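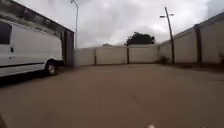

Overcast sky over the lot, with a white van parked to the left.

1/4 Munside Weather Office: a strong wind and heavy rain warning is in force for the Clondora coast until noon on 11th March. Gusts are expected to strengthen overnight.

2/4 River levels at Ntuli are rising. A flood alert covers 363 homes. Residents should move vehicles to higher ground this evening.

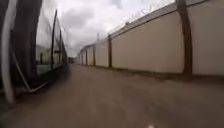
Paved path between the fence and the beige wall.

3/4 The coastal road at Grorkia is closed. Duty forecaster Xolani Shezi will issue the next update in 12 hours. 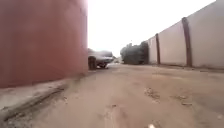
4/4 Gusts may arrive before the rain. Please secure loose items outdoors today. A pale sky, as beside the red structure here, is no guide to the wind to come.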